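4.2 What the gate counts told me

I'll admit I went into the second round of counting with a hunch. I figured that a summer collegiate baseball team in a town the size of Pinham lives or dies on its Friday-type crowd, the families who come out for fireworks and a bobblehead. So I sorted every home game in my sample by whether there was a giveaway, a theme night, or nothing at all, and then I went looking for the big jump. The jump was there, but it was smaller than I'd expected (and smaller than the front office in Pinham expected too, judging by the groan I got over the phone).

Plain games, the ones with no promotion of any kind, drew an average of 1011 people through the gate. Promotion games drew 1546. That's a nice bump, sure! But once I took out the home opener and the last home game of the season, which sell well no matter what you hand out, a good part of it went away. I ran the numbers both ways and kept both versions, and anybody who wants to argue for leaving the opener in has my sympathy. I went back and forth on it myself.

Anommont was the odd one. The club there ran only eight promotion nights all season, fewer than anyone else in the sample, and its plain games held up just fine. My best guess is the ballpark. You can walk to it from downtown, the parking is free, and the beer garden stays open after the last out. People I talked to in the stands kept telling me they'd come "just to sit outside," and a couple of them couldn't name the visiting team (it was Costache, and Costache was winning by nine).

I should say a word about how I got the counts. Two of the clubs scan tickets and gave me the scan totals. Stullora still tears paper stubs, so for those games I relied on the turnstile log, and I checked it against the concession receipts when the log looked strange. Rainouts were dropped. Doubleheaders were treated as one game, mostly for the sake of my sanity.

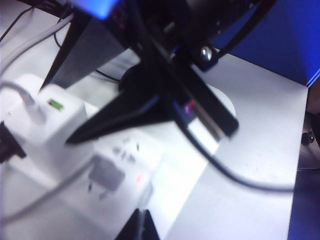

Figure 3. Power adapter on a white desk.

Weather bothered me more than I thought it would. I'd planned to use the forecast from the morning of each game, on the idea that families decide over breakfast, but walk-up buyers seem to look out the window at five o'clock and go from there. I switched to the reading closest to first pitch when I redid the tables in December, and the fit got a little better. It still misses badly on humid nights, when the sky is clear and everybody stays home anyway. I'd love to have a heat index for each park, and I'll come back to that in Section 5, where I also get into season ticket holders and how often they really use their seats.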